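Play Bins and Block Sets: Questions Parents Ask

Vellgate Toy Library, Momurdale branch. Page updated September 15, 2020

14 shares | 9 comments

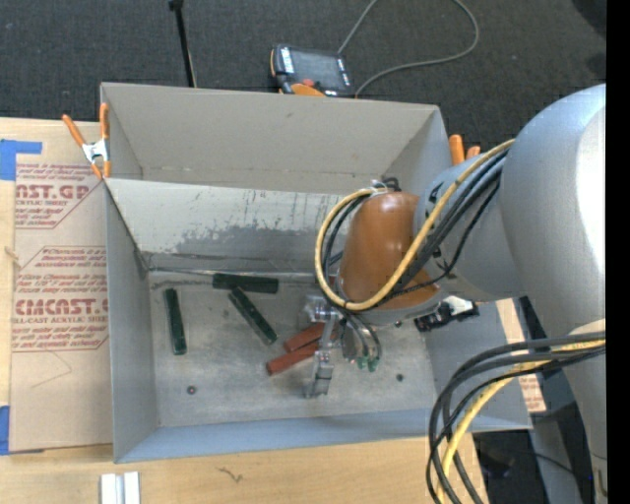 Borrowing

How long can I keep a bin?
Two weeks. You can renew once by phone or at the desk if no other family is waiting for it. Renewals made after the due date are not accepted.

Do blocks come with the bin?
Yes, unless you ask for the bin alone. The blocks are lent by color, so you might get green and red, or only one of the two. Tell Milagros Cabral at the desk if your child wants a particular color and she will check the shelf.

Is there a deposit?
We take a $60 deposit on the large gray bins and none on the small ones. You get it back when the bin is returned.

What ages are the long blocks for?
Three and up. They are too big to swallow, but they are hard and the corners can hurt if thrown. Children under three can use the foam set, which is lent separately.

Condition and wear

The bin I was given is scratched. Will I be charged?
No. Most of our gray bins have scuffs on the inside from years of blocks going in and out. We write down the condition before each loan. We charge only for cracks, broken panels, or sharp edges that were not there before.

Can I get the scuffs out?
Please don't try. Scouring powder and steel wool leave a rough surface that holds more dirt. A family tried it last October and we had to retire the bin.

How should I clean the bin before I bring it back?
Take the blocks out first. Wipe the inside with a damp cloth and a drop of dish soap, then dry it with a towel. Go along the seams at the bottom, where grime collects. Do not fill the bin with water or put it out in the rain.

And the blocks?
Wipe them one at a time with the same cloth. Keep them out of the dishwasher. The glossy ones show fingerprints, and you don't need to worry about those.

At home

Where should we put it?
On a low, steady table or on the floor. If you use a wooden table, put a towel underneath so the bin doesn't mark the top. Don't carry it with the blocks inside.

My child dumps everything out and walks away. Any ideas?
Start with a few blocks and keep the rest in a bag. Candela Quintana, who runs our play hour, asks children to put the green ones on one side and the red ones on the other. Five blocks is enough for a first try, and roughly 9 minutes is as long as most three-year-olds will stay with it.

We lost a block. What now?
Let us know when you return the set. The first lost block is free. After that it is $2 each.

Who do I contact about a damaged bin?
Renata Cáceres, at the Momurdale desk during open hours.

2 people found this page helpful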